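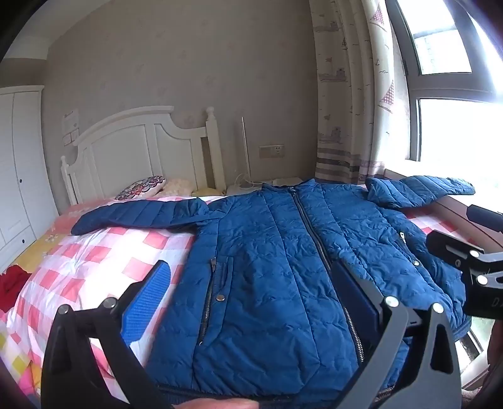 Keeping Warm in Bivholm
January 4, 2008

The winter clothing exchange in Bivholm opened its doors for the season with 3,344 garments on the racks, the largest stock in its history. The exchange, operated by the Kincaid Foundation in the former Paronine mill, allows any household in the district to bring in outgrown coats, boots and snow pants and take home the same number of items in another size.

The program began 10 years ago in a church basement. At that time the mill was still producing wool blankets, and many families bought their winter goods at the factory store. When Paronine closed its last production line, the store closed with it, and the nearest clothing shops were then in Grunumier, 25 miles away over a road that is often shut by snow.

Last winter residents exchanged 2,540 garments. Children's sizes account for most of the traffic, particularly in the weeks after the holidays. Adult coats move more slowly – many are kept for years – and the foundation continues to ask for larger sizes.

Items must be clean and in working order. Coats with broken zippers are accepted for the repair table, where they are mended before going to the racks. Down and synthetic fill are sorted separately, as the two require different washing. Garments that cannot be repaired are cut up for patches.

The exchange remains open through the end of March. Summer intake resumes in July, when storage space on the mill's second floor becomes available. Households new to the district may take one coat per person without bringing anything in return.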